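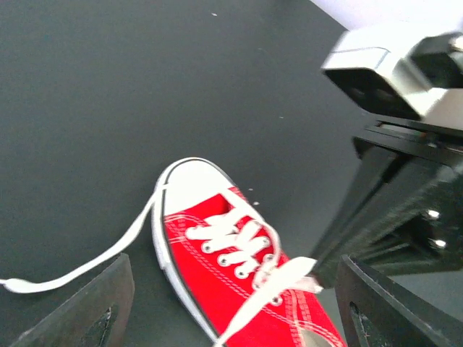 Vukirdale shoe swap to move into the old library as demand keeps growing

Families in Vukirdale will have twice the space to hunt for school shoes, football boots and wellies from February, when the town's much-loved shoe swap moves out of the chapel hall on Arango Street and into the ground floor of the old library.

The swap, which began four years ago with a couple of trestle tables and a borrowed tea urn, found new homes for 1,300 pairs last year. Anyone who has tried to squeeze a pushchair down the middle of the chapel hall on a busy morning will know that it had become something of a tight fit, and there have been times this winter when the queue went out of the door, past the bus shelter and nearly as far as the bakery.

Gwendolyn Esposito, who started it all when her twins went through three sizes in a single school year, said she was delighted with the new rooms and still a little taken aback by how the thing has grown.

"I put a card up in the post office window asking if anybody had a size 11 in a child's, and would they like some 10s in return," she said. "By the end of the week I had carrier bags all the way up my stairs! Children's feet don't wait for payday, do they, and it seemed such a pity to see lovely shoes going in the bin with months of wear still in them."

The idea is as simple now as it was then. You bring a clean pair that no longer fits and you take a pair that does, and if you have nothing to bring you are welcome to come along and choose something anyway. Canvas shoes and trainers are always the first to go, Mrs Esposito said, particularly in the weeks before the summer term when every child in the district seems to need something for PE all at once. Wellingtons come a close second, and there is a steady trade in tap shoes, which nobody had expected.

Adult sizes were added last spring after a number of requests, mostly from people starting new jobs who needed a smart black pair in a hurry. These will have a room to themselves at the library, with proper chairs, so that grown-ups can try things on sitting down and without a toddler underfoot.

The move has been made possible by a grant of £600 from the Rorkex hardware shop on the High Street, which is also lending a hand with the shelving. The old reading room has kept its tall windows and its radiators, and the latter will be a great comfort to regulars, as the chapel hall has many fine qualities but has never been known for its warmth. The chapel will carry on hosting the Thursday lunch club as before, and Mrs Esposito wished to pass on her heartfelt thanks to everyone there for putting up with so many muddy boots for so long.

There will be a repair corner too. A retired cobbler from Grememberg has offered to come over once a month to glue soles, replace eyelets and show anyone who is interested how to get a good few more months out of a tired heel. Spare laces will be kept in a biscuit tin by the door, and donations of new ones, in any colour, would be gratefully received.

The swap will open at the library from 10am until 1pm on the first Saturday of the month, with tea, squash and (if past form is anything to go by) a very respectable lemon drizzle cake. Entry is free. Shoes can be left beforehand in the blue bin inside the library porch, and people are kindly asked to tie each pair together by the laces or with a bit of string, as the box of odd shoes is already quite full enough.

Help is wanted with carrying the stock across from the chapel hall on the morning of the move, starting at 8.30am. Anybody with a car, a van or a sturdy wheelbarrow should leave their name at the post office counter.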